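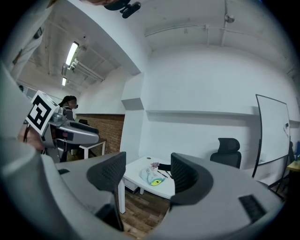 We finally replaced the hot water system in August. The old one was a 108 litre electric tank that came with the house in Pendudport, and it had been dripping into a bucket since before Easter.

I got two quotes. Dramell wanted $2642 installed and Nassar wanted $548 less for a smaller unit with a shorter warranty. I went with Dramell. The plumber, Rimantas Petrauskas, had it in by 2 pm and took the old tank away on his trailer.
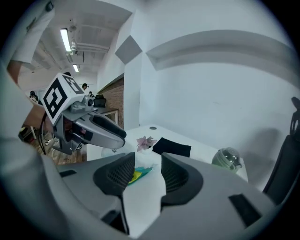 The rebate was the slow part. The form asks for the serial number, the compliance certificate and a paid invoice, and it logs you out if you stop to look for any of them. I ended up printing the lot so I could type without getting up. It came to almost $1006 back, paid in three weeks. The next power bill is due at the end of the quarter and I'll post the figures then.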